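Einwohnerantrag gegen Zusammenlegung der Grundschulen: Wer darf unterschreiben, und was passiert danach?

Gefragt am 13.03.2025 in Kommunales & Schule

Hallo zusammen,

ich hoffe, ich bin hier richtig. Bei uns in Sivberg will der Gemeinderat die Grundschule zum nächsten Schuljahr mit der in Grevstead zusammenlegen, Unterricht dann komplett in Grevstead. Beschlossen ist es noch nicht, es steht aber schon als Prüfauftrag im Protokoll und im Haushaltsplan gibt es eine Zeile für "Schülerbeförderung neu". Da kann man sich ja seinen Teil denken.

Wir sind ein paar Eltern und wollen, dass der Rat das Thema öffentlich und mit allen Zahlen auf den Tisch legt, bevor abgestimmt wird. Vor allem geht es uns um die Kinder, die Förderstunden bekommen, und um die, deren Eltern kein Auto haben. Im Papier steht dazu nichts. Null! Nur Quadratmeter und Heizkosten.

Jetzt hat uns jemand gesagt, wir sollen einen Einwohnerantrag machen, jemand anders sagt Bürgerbegehren, und im Rathaus hieß es am Telefon bloß, wir könnten ja eine Mail schreiben. Meine Fragen:

Was ist der Unterschied, und was passt für uns besser? Wir haben bisher eine Liste mit Unterschriften, die wir beim Dravis an der Kasse ausgelegt hatten. Zählen die? Oben auf dem Zettel steht nur "Für den Erhalt unserer Schule", mehr nicht. Dürfen Eltern ohne deutschen Pass unterschreiben? Das betrifft bei uns ziemlich viele Familien, und gerade die wären vom Busfahren am stärksten betroffen. Und muss der Rat danach irgendwas machen oder kann er das einfach zu den Akten nehmen?

Sivberg hat 4000 Einwohner, falls das für die Zahl der Unterschriften wichtig ist. Danke schon mal, ich bin in solchen Sachen blutiger Anfänger und sitze gerade abends mit der Gemeindeordnung am Küchentisch und verstehe jeden dritten Satz.

2 Antworten

Bürgerbegehren, alles andere bringt doch nichts. Wir haben das damals wegen dem Freibad gemacht und der Rat ist eingeknickt, bevor es überhaupt zur Abstimmung kam. Mit einem Antrag bittet ihr bloß nett um ein Gespräch, und nett bitten könnt ihr auch in der Bürgerfragestunde.

Also: Frage formulieren, auf die man mit Ja oder Nein antworten kann, Listen drucken, losziehen. Bei uns wurden es am Ende 1000 Unterschriften, und wir hatten im August angefangen, mitten in den Ferien, also blöder ging es kaum. Stellt euch vor den Supermarkt und vors Schultor, da kommt am meisten zusammen. Die Zettel vom Dravis würde ich einfach dazulegen, schaden kann es ja nicht. Beim Pass bin ich überfragt, ich glaube, das hat bei uns niemand kontrolliert.

Hilfreich? 3 Ja, 7 Nein

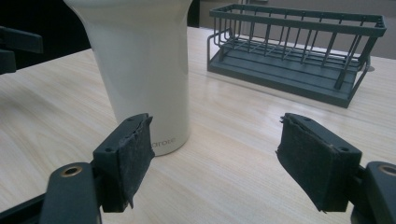

Da muss ich der ersten Antwort leider an ein paar Stellen widersprechen, sonst lauft ihr in eine Falle, in der wir in Buchanan auch schon gesessen haben.

Erst mal die Begriffe. Mit dem Einwohnerantrag zwingt ihr den Rat, sich mit einer Sache zu befassen, also öffentlich beraten und darüber entscheiden. Wie er entscheidet, bleibt ihm überlassen. Mit dem Bürgerbegehren beantragt ihr, dass die Bürger selber abstimmen. Klingt toller, hat aber höhere Hürden, und bei Schulen kommt noch dazu, dass je nach Bundesland nicht jede Frage zulässig ist. Manches entscheidet die Gemeinde als Schulträger, bei anderem redet das Land mit. Du schreibst nicht, in welchem Land ihr seid, deshalb kann ich dir das nicht genauer sagen. Schau ins Inhaltsverzeichnis der Gemeindeordnung (bei manchen heißt sie Kommunalverfassung), da gibt es für beides einen eigenen Paragrafen, und die stehen meistens nah beieinander.

So wie du euer Anliegen beschreibst, also erst die Zahlen offenlegen und dann reden, klingt das für mich sehr nach Einwohnerantrag. Es ist ja noch gar nichts beschlossen, gegen das ihr ein Begehren richten könntet.

Zum Pass: Das ist der Punkt, bei dem ich richtig hellhörig geworden bin. Einwohner ist, wer in der Gemeinde wohnt, Staatsangehörigkeit egal. Bürger im Sinne der Gemeindeordnung ist grob gesagt, wer bei der Kommunalwahl wählen darf, also Deutsche und EU-Bürger. Beim Bürgerbegehren fallen die übrigen Familien damit raus, beim Einwohnerantrag dürfen sie in aller Regel mitmachen. Oft sogar Jugendliche, das Mindestalter steht im selben Paragrafen. Wenn es euch gerade um diese Familien geht, wäre das für mich schon Grund genug.

Die Liste vom Dravis könnt ihr vermutlich vergessen, tut mir leid. Der Wortlaut des Antrags muss normalerweise auf jedem Blatt stehen, dazu eine Begründung und wer euch vertritt, und von jedem Unterzeichner Name, Anschrift, Geburtsdatum und Datum der Unterschrift. Einfach dazulegen würde ich die alten Zettel auf keinen Fall. Ihr könnt sie natürlich als Stimmungsbild der Presse zeigen.

Bei uns wurden 20 komplette Blätter gestrichen, bloß weil auf der Rückseite der Antragstext fehlte. Ich hätte heulen können! Lasst euch den Entwurf deshalb vorher vom Rathaus durchsehen, schriftlich, mit Bitte um Beratung. In vielen Ländern müssen die euch helfen, und ein Anruf hinterlässt halt keine Spur. Fragt in derselben Mail nach der genauen Zahl der nötigen Unterschriften. Die hängt an der Einwohnerzahl, und bei manchen Gemeindeordnungen ändert sich der Satz an bestimmten Schwellen, bei uns mit 3000 Leuten galt schon wieder was anderes als in der Nachbargemeinde.

Und sammelt mehr, als ihr braucht. Doppelte, Unleserliche und Leute, die inzwischen weggezogen sind, habt ihr immer dabei.

Hilfreich? 20 Ja, 0 Nein

Kommentar der Fragestellerin

Danke, vor allem für die Sache mit Einwohner und Bürger, das hatte ich komplett überlesen! Die Mail ans Rathaus geht morgen raus. Weiß noch jemand, ob die Begründung auch mehrsprachig auf dem Blatt stehen darf oder ob das dann als zweiter Text gilt?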